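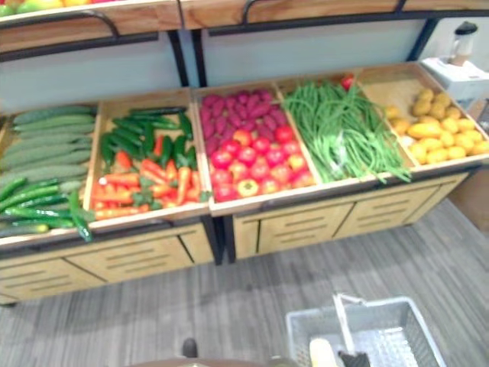 Fingers on the left hand drift off their zero after the cloth goes back on. What am I missing?

Asked by Florante Saludo in Robots and Automation > Hands and grippers

Hello all, first proper post after months of reading. We run a two-armed robot at a pretend greengrocer's stand, picking veg out of the bins and putting it in a shopping basket on the carpet. I love this job. Watching it go for a carrot and come back with a carrot is still the best part of my week!

My trouble is with the left hand. Every so often I take the black cloth off, brush the crumbs and bits of leaf out of the finger joints, check the pins, and put the cloth back. Then I run the zero routine. Straight afterwards everything is lovely. The fingers open flat, close evenly, and the hand will hold a potato all day. By the next morning one finger is lagging. It still moves, but it stops a bit short of the others when they open, and on anything thin (the green beans are the worst) it brushes the pile on the way in and shoves half of it over the front of the bin.

The raw reading for that finger with the hand open was 1933 when I'd just zeroed it. I wrote it on the back of my hand like a schoolboy. Next day it was 21 lower with the hand doing the same open command. Other fingers only moved by a couple.

What I've tried so far:

Zeroing again. Works, then it goes off again overnight.

Swapping the finger cable for the spare. No difference.

Running it with the cloth off completely. I did this for one afternoon and it seemed fine, but I didn't leave it overnight so I don't know what that proves.

Tightening the knuckle screws. They were tight already. I didn't lean on them.

The controller is the Cuten one with the older menu, if that matters. The right hand is the same model, has had the same treatment and has never given me a moment's bother.

For the zero I drop the arm so the fingers hang straight down over the carpet, with the other hand out of the way, or nearly. Cloth on. I wait for the hand to settle and press the button. Is that the wrong way to do it? The leaflet just says "hand relaxed".

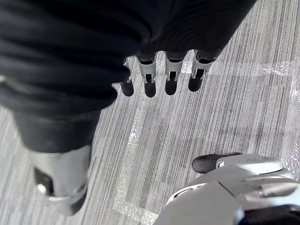
Glykeria Rallis
Marked as most helpful

Oh, this is a good one, and I think you've very nearly solved it yourself! Your afternoon with the cloth off is the clue.

When you zero with the cloth on, the hand isn't relaxed. The cloth is stretchy and it is pulling on the fingers a little, more on whichever finger has a fold caught behind the knuckle. So you teach the controller that "open" means "open with a bit of tugging". Overnight the cloth creeps and settles, the tug changes, and your zero is now a zero for something that isn't there any more. A drop of 21 is just the sort of size I'd expect from that. A worn gear would give you a figure that wanders about during the day as well.

What I do on ours, in this order:

Park the robot in its usual spot and put the arm in the service pose. Motors off at the switch. Don't rely on the pause button, it holds the fingers under power and they will nip you.

Take the cloth right off. Brush the joints from the palm side outwards so the muck falls away from the hand. A soft paintbrush is perfect. No oil on the finger joints at all, it turns potato dust into paste.

Look at each finger pin side-on with a torch. You want it sitting level with the housing. If one is standing proud, press it home with your thumb. If it won't go, stop and get a new one.

Move every finger by hand through its full travel 6 times. Slowly. You are feeling for one that is stiffer than its neighbours.

Power on, send the open command, and let it sit for 4 minutes. Make a cup of tea. The first reading after switching on is rubbish on these.

Zero it now, with the cloth still off. Write down the raw reading for each finger.

Power off, cloth back on, and this is the bit people rush. Gather it up like you would a sock, get all the fingertips through, then ease it back towards the wrist so that there's slack over the knuckles. Give each finger a wiggle. If the cloth moves when the finger moves, it's too tight.

Power on, open, wait again, and compare. Any finger that's more than a few off what you wrote down has cloth caught on it. Fix the cloth and leave the zero alone!

The last line is the one that cured ours. I spent weeks re-zeroing a hand when I should have been tugging at a bit of fabric.

Hanging the fingers down is fine, by the way. I zero ours the same way. Just keep the tips clear of the carpet, and keep the other arm further off than you think you need to. If it gets a stray command mid-zero the two hands will meet and you'll be starting again.

Do report back, I'd love to know the readings.

Comments on this answer

Florante Saludo: Brilliant, thank you! I never thought of the cloth as something that pushes back. Trying it on Thursday when the stand's free.

Wilfredo Lagman: Agree with all of this apart from the tea. Four minutes isn't enough in a cold room. Give it ten.

Glykeria Rallis: Ha, fair. Ours is next to a radiator.

Eduardo Pangilinan

Sounds like the finger motor to me. Had one go on a Khondokar hand and it was the same, fine after a reset and then off. Ring them and ask for a replacement.

Comments on this answer

Reynaldo Ambrosio: Did yours drift while it was running, or only when it had been left?

Eduardo Pangilinan: Can't remember. Both I think. It made a noise as well.

Florante Saludo: Mine's silent, but I'll keep it in mind if the cloth doesn't fix it.

Wilfredo Lagman

Glykeria has the main thing. Two extras that might save you an evening.

Check where the robot is standing before you blame the hand. If it's parked a thumb's width off its mark, the reach into the bins changes and a perfectly good finger will catch the beans. We have tape on the floor for ours and it's wonderful stuff until a corner lifts and gets dragged along. Press the tape down every morning. When it's wrinkled all over, replace the whole strip and measure from the stand again.

Second, swap the cloths between the left and right hands for a day. Takes no time. If the lag moves to the right hand you know it's the cloth. If it stays on the left, look at the pins again and then, maybe, Eduardo's motor.

I wash ours cool and dry them flat. One went through a hot wash here and came out fit for a doll.

Comments on this answer

Florante Saludo: Update! Did the zero with the cloth off, then put it back with lots of slack. First try, the bad finger was 19 out. Found a fold jammed right down behind the knuckle. Pulled it free and it came back to within 2. Left it overnight and it was still there in the morning. It picked beans without shoving any over the edge and I may have cheered.

Glykeria Rallis: YES. Lovely result.

Reynaldo Ambrosio: Does anyone know if the Ollance covers fit this hand? They look looser at the knuckle.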